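# The Long Way to Break a Window

I have spent most of a winter teaching a machine to hit things with a hammer, a skill I acquired for free at the age of three.

The machine is a pair of secondhand arms bolted to a bench in the shared workshop on Fuletti Street. The plan, as first written on the back of a parts receipt, was modest. One arm would pick up a mallet and tap on a pane set in a frame, gently at first and then less gently, until the pane gave up. Piyumi Barua restores old greenhouse windows and has a great many cracked panes to knock out. She had complained about it within my hearing, which was her mistake. A sensible friend would have offered her an afternoon's help. I offered her automation.

There's a certain kind of person who can't see a dull ten-minute job without wanting to replace it with a fascinating job lasting until spring. Workshops are full of us. We pay monthly dues so that we can be among our own kind and have somebody to borrow calipers from.

The arms cost me $657, which I considered a bargain until I priced the cables. The controller was another $149. The hammer I already owned.

I'd like to report that the first evening of real hardware was a triumph. The arm picked up a rubber mallet, raised it with what I can only call dignity, and brought it down on the vise. Then it did it again. It would be doing it now if Gayan Navaratnam hadn't reached over and pulled the plug, after which he went back to his dovetails without a word. He is a man who cuts dovetails by hand and has never once had to restart one.

So I moved the whole business into simulation, where the vises are free.

I'd resisted this for a long time. It seemed like cheating, or worse, like office work. I joined a workshop to get away from screens, and there I was on a stool between the drill press and the sink, with a laptop on my knees, dragging a filing cabinet around an imaginary floor. Bijan Mazandarani, who got me started, warned me that I'd spend more time furnishing the place than using it. He was right. I've got a green mat in there, and a wall, and more mallets than I own in life. I put real thought into where the wedge block should go. My actual apartment has had a bare bulb in the hallway for two years.

But the simulated room does have one great charm, and it's that you can stop everything in the middle of a swing and look at it.

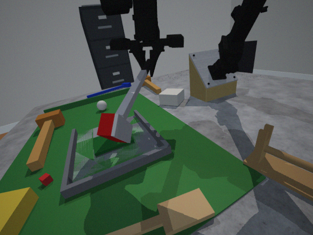

## What the hammer knows

Stopping it there, with the head hanging over the glass, I could finally ask the questions I'd been too busy ducking to ask. How steep is the handle? Where is the head in relation to the frame? I had been thinking about the fingers all along, since the fingers were the part I'd paid for. The pane doesn't care about the fingers. It only ever meets the other end.

You'd think a person who has swung hammers all his life would know this. I think the opposite is true. When you pick up a hammer, the far end becomes part of you within a second or so, and you stop noticing there's any distance to cover. Having to spell it out, in degrees, for something that has no idea where its own tool stops, is humbling in the way that giving directions to your own house is humbling. Left at the what? You've driven it every day for years.

I fixed a bright red cube to one side of the simulated hammer head so I could tell at a glance which way it was facing. Ashraful Patwary looked over my shoulder and asked why I didn't do the same to the real one. I said that was an interesting thought for a later phase. Then I went and found the red paint.

My count of simulated swings stood at 1,236 when I stopped keeping one. I kept it because I thought it would be impressive to mention. Said aloud, it mostly makes people ask how many panes I've removed from Piyumi's windows, and that figure is much easier to remember.

## The case against me

Kumudini Akanda runs the metal side of the shop and holds that home robotics is model railroading for people who are embarrassed about model railroads. I've thought about this more than she meant me to. The railroad people at least end up with a train. They also don't go around claiming that the train will save somebody labor.

I'll grant her most of it. If the point was to get the glass out, I should have put on gloves in December and been done by lunch. What I got for my money was a much closer acquaintance with one small motion, and I do find I enjoy that motion now. I hung a picture last week and missed the nail twice from paying too much attention to my wrist.

Where I'd push back is on the embarrassment. Gayan doesn't need to cut dovetails by hand either. There's a jig for it on the wall above his head, donated, still in the bag. He likes the slow way because the slow way is where the interesting part is kept. My slow way happens to involve a laptop and a power supply that hums, and it makes uglier sounds, but I think we're in the same line of work.

Piyumi, meanwhile, has been knocking out her panes on Sunday mornings with an old mallet and a towel. She's nearly through the second greenhouse. She has promised to set one window aside for me, a small one, and she asks after the robot the way you'd ask after somebody's cousin. I told her it would be ready by summer. The gripper needs new pads first, and I'm waiting on a bracket.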